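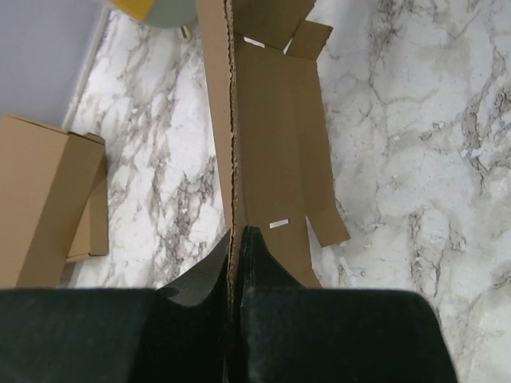 Ticket: Anmeldeportal Narura zeigt "ausgebucht", obwohl noch Plätze frei sind
Bereich: Veranstaltungen und Campusleben, Hochschule Flelulville
Eröffnet: 8. April 2021
Priorität: hoch
Status: gelöst, ein Punkt offen

Beschreibung des Problems

Guten Tag,

ich arbeite im Büro für internationale Angelegenheiten und betreue die Anmeldung für unsere Woche der Begegnung. Bitte entschuldigen Sie, wenn ich manche Fachwörter nicht richtig benutze, Deutsch ist nicht meine erste Sprache und das System kenne ich erst seit Februar.

Das Problem ist folgendes. Für die Eröffnung im Olszewski-Saal haben wir 1000 Plätze eingestellt. In der Verwaltung von Narura sehe ich 740 Anmeldungen. Trotzdem sehen die Studierenden auf der öffentlichen Seite seit heute Morgen einen roten Hinweis "Diese Veranstaltung ist ausgebucht" und können nur noch auf die Warteliste gehen. Wer auf der Warteliste steht, bekommt auch keine E-Mail.

Bei den kleineren Veranstaltungen der Woche (Sprachcafé, Lesung, gemeinsames Kochen) funktioniert die Anmeldung normal. Nur der Workshop "Über Herkunft sprechen" auf dem Campus Bremdale hat vielleicht das gleiche Problem, dort sind 30 Plätze vorgesehen. Das kann ich aber nicht sicher sagen, weil er wirklich sehr beliebt ist.

Was ich schon probiert habe:
- Seite neu geladen, auch in einem zweiten Browser
- abgemeldet und wieder angemeldet
- Platzzahl gelöscht, gespeichert, wieder eingetragen, gespeichert
- die Veranstaltung kurz auf "Entwurf" und dann wieder auf "Veröffentlicht" gesetzt

Nach dem letzten Schritt war der rote Hinweis für wenige Minuten weg und ist dann wiedergekommen.

Antwort des Supports, 10:20 Uhr

Vielen Dank für die genaue Meldung. Bitte prüfen Sie unter Einstellungen > Kontingente, ob für die Eröffnung mehrere Gruppen angelegt sind. Die öffentliche Seite zeigt "ausgebucht", sobald die Gruppe der jeweiligen Person voll ist. Die Gesamtzahl spielt dafür keine Rolle. Bitte setzen Sie die Veranstaltung vorerst nicht mehr auf Entwurf, dabei werden laufende Anmeldungen abgebrochen.

Rückmeldung, 10:55 Uhr

Danke für die schnelle Antwort. Ich habe nachgesehen. Es gibt drei Gruppen: Studierende, Beschäftigte, Gäste. Ich war überrascht, denn ich habe selbst keine Gruppen angelegt. Ich vermute, dass sie aus der Vorlage vom letzten Mal stammen, die ich kopiert habe. Bei Studierenden steht der Balken auf voll, bei Beschäftigten ist er ungefähr in der Mitte und bei Gästen fast leer.

Meine Frage: Wenn ich jetzt zwei Gruppen lösche, was passiert mit den Personen, die darin schon angemeldet sind? Ich möchte nicht, dass jemand eine Absage bekommt. Wir haben die Einladung auf Deutsch, Englisch und Arabisch verschickt und es hat lange gedauert, bis die Leute Vertrauen in das Verfahren hatten.

Antwort des Supports, 11:15 Uhr

Bitte keine Gruppe löschen. Beim Löschen verschickt das System automatisch Stornierungen. Der richtige Weg ist:

1. Automatische Mails für die Veranstaltung anhalten (Reiter Nachrichten, Schalter oben rechts).
2. Bei jeder Gruppe das Feld "Eigenes Kontingent" leeren. Eine Null genügt nicht, das Feld muss wirklich leer sein.
3. Bei "Gemeinsames Kontingent" die Zahl 1000 eintragen.
4. Speichern und den Zwischenspeicher der öffentlichen Seite erneuern.
5. Erst danach die Mails wieder einschalten.

Rückmeldung, 12:40 Uhr

Ich habe alle Schritte der Reihe nach gemacht. Bei Schritt 4 habe ich den Knopf zuerst nicht gefunden. Er heißt bei uns nicht "Zwischenspeicher erneuern", sondern "Ansicht aktualisieren", und er ist nur sichtbar, wenn man ganz nach unten scrollt. Vielleicht können Sie das in der Anleitung ergänzen.

Ergebnis:
- Der rote Hinweis auf der deutschen Seite ist verschwunden.
- Auf der englischen Seite ist er verschwunden.
- Auf der arabischen Seite steht er noch immer da.

Eine Kollegin aus dem Studierendenrat hat die Anmeldung auf ihrem Telefon getestet, auf Deutsch, und hat eine Bestätigung bekommen. Die Testanmeldung habe ich danach wieder entfernt.
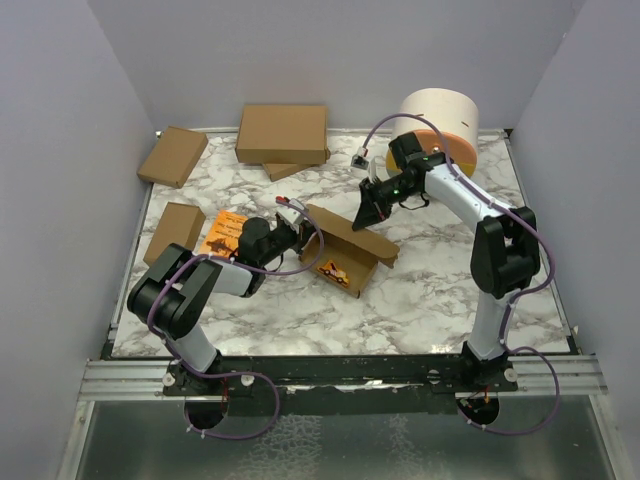
Offener Karton mit kleinem Spielzeuglaster in Gelb-Orange

Antwort des Supports, 13:30 Uhr

Die arabische Seite ist bei Ihnen als eigene Unterseite angelegt und hat darum eine eigene Ansicht. Bitte öffnen Sie diese Unterseite in der Verwaltung und drücken Sie dort noch einmal "Ansicht aktualisieren". Den Namen des Knopfes haben wir in der Anleitung korrigiert, danke für den Hinweis.

Zur Warteliste: Personen, die dort schon eingetragen sind, rücken nicht von selbst nach, wenn das Kontingent von Hand geändert wurde. Sie können sie im Reiter Warteliste markieren und "Plätze zuweisen" wählen. Die Bestätigung geht in der Sprache heraus, in der die Person sich eingetragen hat.

Rückmeldung, 14:50 Uhr

Die arabische Seite ist jetzt auch in Ordnung. Ich habe sie mit jemandem geprüft, der die Sprache lesen kann, und auch die Richtung der Schrift im Formular stimmt. Nur das Komma zwischen Nachname und Vorname steht an einer komischen Stelle, das stört aber nicht.

Die Warteliste habe ich zugewiesen. Zwei Personen haben mir geschrieben, dass sie die Bestätigung doppelt bekommen haben. Ich glaube, das ist mein Fehler, weil ich zweimal gedrückt habe, als die Seite langsam war. Ihre Plätze sind in der Liste nur einmal vorhanden.

Zum Workshop in Bremdale: Dort gibt es keine Gruppen, er ist also tatsächlich voll. Die Fachschaft möchte einen zweiten Termin anbieten. Kann ich dafür die Veranstaltung kopieren, oder kommen dann wieder alte Einstellungen mit?

Antwort des Supports, 15:25 Uhr

Beim Kopieren erscheint ein Fenster mit Häkchen. Entfernen Sie bitte das Häkchen bei "Kontingente und Gruppen", es ist leider standardmäßig gesetzt. Texte, Raum und Angaben zur Barrierefreiheit werden trotzdem übernommen. Die Warteliste des ersten Termins bleibt beim ersten Termin, Sie müssten diese Personen also selbst anschreiben.

Rückmeldung, 16:05 Uhr

Der zweite Termin ist angelegt und ohne Gruppen, ich habe es kontrolliert. Die Personen von der Warteliste schreibe ich morgen an.

Von meiner Seite kann das Ticket geschlossen werden. Offen bleibt nur der Wunsch, dass in der Übersicht neben der Gesamtzahl auch die Zahlen der einzelnen Gruppen stehen. Dann hätte ich den Grund am Morgen selbst gesehen.

Interner Vermerk

Ursache: Gruppenkontingente aus kopierter Vorlage. Wunsch zur Übersicht an die Entwicklung weitergegeben. Doppelte Bestätigung bei mehrfachem Klick auf "Plätze zuweisen" wird in einem eigenen Ticket geprüft.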